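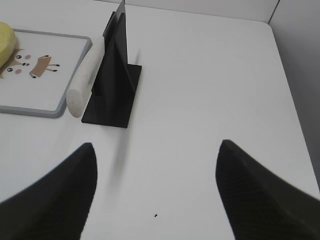
We hit 148 good demonstrations last night and I am still grinning about it! For anyone new, I've been teaching a small arm to tidy a tabletop by showing it how, over and over, and letting the model work out the rest. The project is called Dranero, and it lives in my spare room in Nudville, on a white table that used to be for sewing.

Back in July I had 20 examples and thought that was plenty. The arm disagreed. It would set off with total confidence and close its fingers on air, a good inch from the thing it wanted. So I went back to collecting, and I've come to love it. You get into a rhythm: reset the table, start recording, do the move, stop, save, shuffle everything, go again. On a good evening I get through a batch before my tea goes cold.

What I've changed most is the shuffling. My first set had every object in nearly the same spot, and the model simply learned the spot. Now I turn things, lean them on each other, push them half out of the wrist view, and put the pale stuff against the black holder one time and away from it the next. I keep the cartoon board in the mix too, because a busy print is a great test of whether it's looking at the object or at the pattern underneath (those little faces fooled the early version constantly).

I also start with the fingers open and well back from everything. If I begin too close, the recording is all grab and no approach, and the approach is where it needs the help. I throw out any take where I hesitate for more than 3 seconds. The model copies hesitation beautifully, and then you have a robot that stops to think about its life over a sponge.

Lighting is the next thing. All my takes so far were made under soft, even light, so the shadows are gentle and always much the same. I want another 80 with a desk lamp dragged around to different sides, plus a few with the curtains open in the late afternoon. I'm guessing it'll be a mess at first, and I can't wait to see it.

After that I'll retrain from scratch and compare it with the old version on the same set of layouts. I've already got those written down on a card so I can't cheat!

Wudthorpe Workbench | Contact | © Wudthorpe Workbench | Back to top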